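Conow spent part of June deciding which gripper to put on its two-armed kitchen robot. The choice came down to a stock pair of fingers from Bovis and a softer set from Mihăilă. We spoke to the engineer who ran the comparison.

"We did it in a home kitchen, with food and dishes on the table," she said. "On a test bench both of them looked fine." 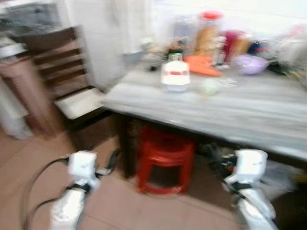

Each gripper got 13 sessions on the same arms, with the same controller settings. The team logged 3,586 grasps in all. Carrots went well with either set. Thin rims were harder.

"A bowl wants to rotate when you hold it by one side," she said. "If the pads are too soft it sags, and if they're too hard it slips all at once. I'd take the sag."

Cables were the other complaint. The team rerouted them 2 times before the wrists could turn fully.

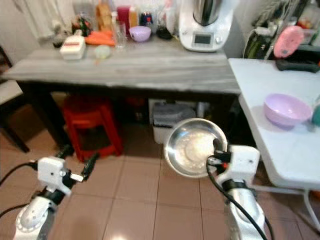

She also tried 4 force limits through Goltutell, the control software Conow uses, and kept the second lowest. The higher ones dented plastic bottles.

Conow is going with the Mihăilă fingers for now. "The Bovis pair closes faster and I miss that," she said. "We'll look at it again when they have a new pad."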